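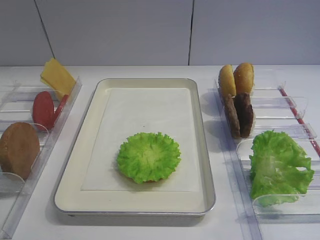
Burger corner opens at Hernunlow play library

The play library in Hernunlow has opened a new burger corner for its younger visitors this June. Children can take a tray with a sheet of white paper, choose their ingredients and build a burger in the order they like. Cheese, tomato, green lettuce and buns are all part of the game, and the pieces stand upright in clear plastic holders on both sides of the tray.

The corner was prepared by Keegan Harawira, who is responsible for the toys at the library. He had the idea when he saw that the old play kitchen was used less and less.

"The food was always at the bottom of a big box," he said. "The children had to empty everything on the floor to find one slice of tomato, and then they lost the interest. Now they see what there is, and they can start immediately."

The clear holders come from Sutherland, a shop equipment firm in the same street, which gave them to the library without payment. The play food was bought new from the supplier Allar. The whole corner has cost the library 1,295 pounds, together with the table and the painting of the wall. The money came from the spring book sale, which brought in 2,328 pounds. The remaining part will be used for new puzzles and for the repair of the outdoor sandpit.

There is more than one way to play. The smallest children normally put one piece on top of another and are happy with the result. For the older ones, Mr Harawira has written a set of order cards with seven different burgers. One child is the customer and reads the card, and the other is the cook. The most difficult card asks for the lettuce under the cheese and again above the tomato, and many parents have also made a mistake with it.

A teacher from the Clamell nursery school, who visited with her group in the first week, told us that the cards are useful for practising words such as "under", "above" and "between". Her school is now thinking about making a similar corner.

The library asks families to follow a few simple rules. Real food and drinks must stay in the café. After the game, the pieces should go back to their places in the holders, so the next child finds them in order. Pieces which have been in somebody's mouth should be given to the desk, where they will be washed.

The burger corner is on the ground floor, to the left of the entrance, and it is open every afternoon from 2 o'clock until the library closes. It is free for members. Visitors without a card can use it with a day ticket from the desk. Groups are kindly asked to telephone before they come.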